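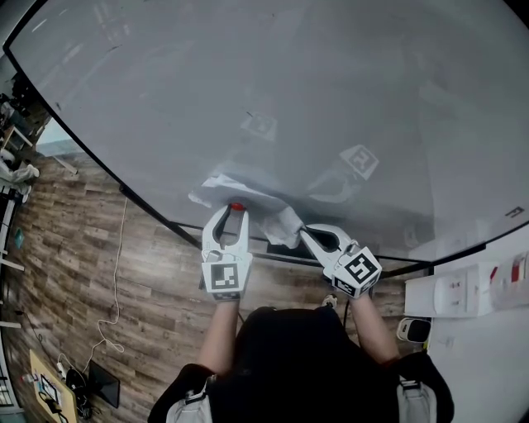

用布擦拭大面积玻璃板,右侧夹住布的一角。玻璃下缘为一道弧形黑色窄边。

大面积玻璃的清洁,难点在边缘。板面中央受力均匀,擦布走直线即可;靠近黑边的区域有高差,布的折叠厚度、手腕角度和剩余清洁液的量都会影响结果。常见的缺陷有三种:干燥后的水痕、布料脱落的纤维,以及沿边框积存的一线灰泥。

Boltley 是一家做室内维护的小公司,业务集中在 Murngate 一带的办公楼和陈列空间,去年十一月起把玻璃作业单独列为一个工种。工序由 Soledad Tapia 编写,她此前在玻璃加工厂负责出厂前的表面检查。第一版只有两页,现行版本分为 14 个步骤,其中五步与擦布有关,两步与清洁液有关,其余涉及除尘、光线和检查。

除尘排在最前。干燥的玻璃表面通常附有细小硬质颗粒,直接用湿布推压,颗粒会被带着在玻璃上移动,留下发丝状划痕。Tapia 的做法是先用软毛刷由上至下刷一遍,再用干布轻拂,不加压。砂粒较多的板面,例如临街或靠近施工区的,改用清水冲洗。清水无法使用时,作业推迟。

擦布选用白色。白布容易看出脏污程度,深色布在灯光下难以判断何时该换面。布的尺寸不宜过大,展开后略宽于两手间距即可,过大的布会拖在板面上,已擦净的部分又被布尾扫过。Boltley 目前采购的是 Falitz 的无绒布,每平方米 397 克,四边热切,没有缝线。缝线的问题在于局部较硬,吸液后与布面的干湿不一致,经过之处往往留下平行的细纹。

布在使用前需折成四层,每一面用过即翻。折叠的布压力分布较平均,摊开或揉成团的布则不然:皱褶处压力集中,凹处接触不到玻璃。不过在擦边角时,允许捏住一角,把布的其余部分松放在板面上,用这一角沿边框慢慢推进。布角细,能进入黑边与玻璃之间的缝隙。推进一段后停下,换一个角。四角用完,这块布即告退出,放入待洗袋。

清洁液的用量以少为准。喷头离玻璃约一掌宽,喷在布上,不喷在板面上。液体直接落到玻璃,容易流向下缘,渗入边框内侧,时间久了胶层发白。浓缩液按瓶身标示稀释,不凭手感。硬水地区改用去离子水兑制,自来水中的矿物质干燥后形成白点,再擦一遍只能将其抹开。

行进路线取横向往复,自远端向近端。每一行压住前一行三分之一的宽度,到边时提布,不在原处折返。弧形边框稍有不同,布角须随弧线转向,手腕与边框保持固定夹角。新手往往在弯处加力,结果是弯处发亮、两端发灰。Tapia 把弧边拆成若干短段,每段单独完成,段与段之间少量重叠。

作业时的站位也写进了工序。水平或略微倾斜的大板,操作者需俯身前探,前臂悬空,不得以肘部或手腕撑在玻璃上。皮肤油脂留下的印迹在正面光下不明显,侧光一照便显出轮廓。手臂够不到的区域,绕到另一侧完成,不延长身体。上衣纽扣和金属扣具须与板面保持距离。

检查使用侧光。Tapia 要求工作灯照度不低于 2000 勒克斯,放在板面一侧,光线几乎与玻璃平行。检查者先看反射,再看透射。反射用来找油膜:倒影边缘清楚,说明表面干净;倒影发虚或带彩色晕圈,说明有残留。透射用来找纤维和颗粒。两遍都要换方向,同一处划痕从一侧看得见,从另一侧可能完全消失。

玻璃上的标识和小字单独处理。靠近边框的深色小标记,若为烧结印刷,可照常擦拭;若为贴膜或后印油墨,则绕开,只用微湿布角点按。无法判断时按后一种处理。

Avotiņš 展厅是这套工序用得最久的地方,全部陈列玻璃合计 2767 块,大多带黑色窄边。展厅方面最初只要求每季清洁一次,后改为按区轮换,入口处频次较高,内厅较低。轮换之后,单次作业的时间缩短,擦布的消耗有所上升,目前洗涤与更换的成本仍由 Boltley 承担。

擦布的洗涤与普通织物分开,水温不超过四十度,不加柔顺剂。柔顺剂会在纤维上留下一层薄膜,吸水性下降,擦过的玻璃也会起雾。洗后摊平晾干,收入带盖的盒内。出现硬边、抽丝或洗不掉的灰斑,改作框体擦拭用布,不再接触玻璃。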